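**Hadik at Mitora, October: who else is nervous?**

**endzone_bok**
Okay, I watched the whole second half of the Pandari game again last night and I'm more excited than I was live! Hadik ran 58 plays and only 2 of them lost yards. Two! And they did it with a backup center who had never started on the road. The left side of that line is so much fun right now, go watch the pulling guard on the long fourth-quarter drive.

**rustbelt_ray**
Pandari can't stop the run though. Everybody gets their yards on them. Mitora has real linebackers.

**endzone_bok**
Sure, but Endale ran it right at those linebackers and won by 10. I'm on the couch with the game paused and I just counted six missed tackles on one drive. Six!

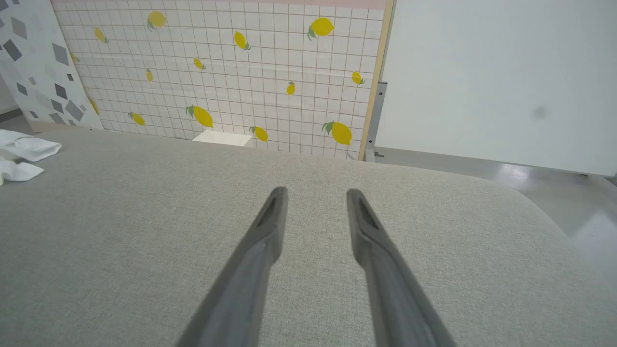
Charoen Yimyam: Endale had a healthy quarterback who could keep it himself, so the ends had to stay home. Ours isn't running anywhere on that ankle. I love this team, but I think we're throwing 36 times on Saturday-type weather and that worries me a lot more than their linebackers do.

**rustbelt_ray**
Thank you. 310 rushing yards against a bad defense and people are booking hotels for the title game.

**endzone_bok**
I have not booked a hotel!! (I looked at one.) And Charoen, the ankle looked fine on the bootleg right before the half. He planted on it and threw across his body.

**Charoen Yimyam**
And then handed off on the next nine snaps. I'd love to be wrong. If they give the freshman back a dozen carries I'll feel better, he hits the hole so fast.

**Bok-nam Han**
Different Bok here, hi. The freshman should START. Mitora's corners don't want to tackle him in the open field, and the screen game is right there for us. Kickoff is 3:30, I'll have the game thread up by 2.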